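Gristedlow Robotics Club – Two-Arm Cell Inspection Checklist

Cell: Carhuamaca (bench enclosure, two arms, patterned walls and floor mat)
Inspected by: Sheyla Sotelo
Second reader: Consuelo Cusi
Date: 23 June 2020
Task set in use: small-object handover, left arm to right arm and back

Marking: P = pass, C = pass with comment, F = fail, stop use until cleared. Every C or F needs a comment. Initial each section before power is applied to the arms.

Section 1 – Before power

1.1 Emergency stop within reach of the operator's chair. P
1.2 Emergency stop tested with both arms holding position. C
Comment: Left arm sagged onto the mat when drive was cut. Expected for this type, but the student at the keyboard had a hand near the mat. Repeat the rule at the start of each session: hands out before the button is tested. SS
1.3 Supply leads routed behind the bench, no joins on the floor. P
1.4 Base mounting bolts tight on both arms, checked with the key and not by hand. C
Comment: One bolt on the right mounting took a further part turn. Add a paint mark across head and plate so movement shows. SS
1.5 Front rail wiring clear of the arm bases at full swing. C
Comment: Clear at present. The small wires by the bases are unsleeved. Sleeve before the August open day. CC

Section 2 – Arms and cables

2.1 Corrugated cable sleeving free of splits and flat spots. P
2.2 Cable loops do not catch at the elbow through full travel. C
Comment: Left elbow loop stands high. It does not catch in the handover routine. Not checked for the reach-behind routine, so that routine stays off the list. SS
2.3 Wrist camera brackets firm, connectors fully seated. P
2.4 Speed limit set to 20 per cent for student sessions. P
Comment: Limit is held in the Atix settings file. Someone had saved a copy with the limit at 73. Copy deleted, original made read-only. CC

Section 3 – Grippers and handover objects

3.1 Finger tips aligned when closed. P
3.2 Gripping surfaces clean, no adhesive residue. P
3.3 Gripping force at the Bodar default or lower. P
3.4 Objects on the approved list only. C
Comment: Thin items are accepted for handover. Anything with a point or cutting edge is placed and removed by the supervisor with the drive off. The list does not say this clearly and will be reworded. CC
3.5 Wrist camera view usable with an object held. P

Handover objects, Carhuamaca cell:

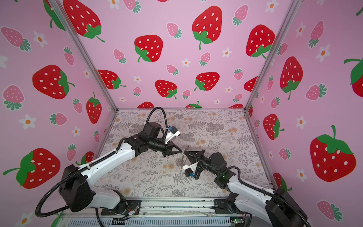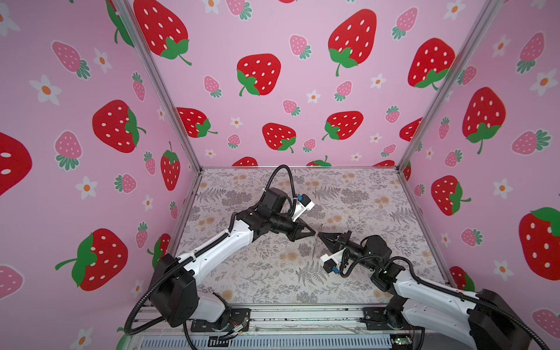
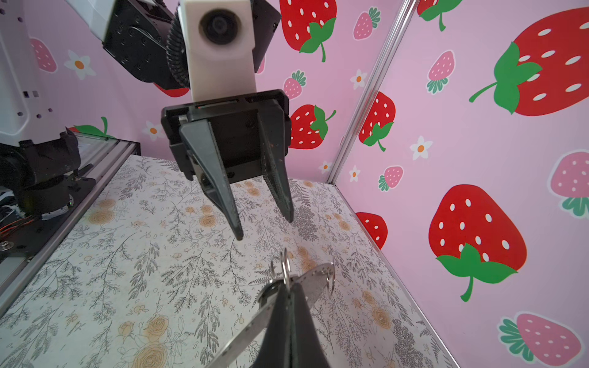
Section 4 – Enclosure and floor

4.1 Posts and rails square, no loose corner joints. P
4.2 Wall covering flat, no lifted edges within reach of the arms. P
4.3 Floor mat flat and fixed at all edges. C
Comment: Mat creeps forward with repeated pressing. Refit the tape at the back edge. The pattern is to remain, as the students' detection work this term depends on a busy background. SS
4.4 Grating below the front rail free of dropped parts. F
Comment: One small screw found. Not from either arm as far as can be established – all visible screw positions were filled. Screw removed, grating vacuumed, item rechecked and cleared the same afternoon. SS

Section 5 – People and procedure

5.1 No more than 8 students in the room while the arms are powered. P
5.2 One named operator, one named spotter, both written on the board. C
Comment: Board had the operator only. The spotter is the one who calls the stop, so an unnamed spotter counts as none. CC
5.3 Long hair tied back, lanyards off. P
5.4 Run log filled in after each attempt, including abandoned ones. C
Comment: Log shows 38 attempts. Several give the object as "metal thing". Use the name on the approved list. SS
5.5 Arms returned to rest position before drive is cut at the end of a session. P

Actions carried forward

a) Paint marks on base bolts, both arms – Sotelo
b) Sleeve front rail wires – Cusi, before August
c) Reword approved object list, item 3.4 – Cusi
d) Retape mat, back edge – Sotelo
e) Check elbow loop clearance for reach-behind routine – open, no name yet

Result: cell may be used for handover sessions at the student speed limit. Reach-behind routine not permitted until (e) is closed.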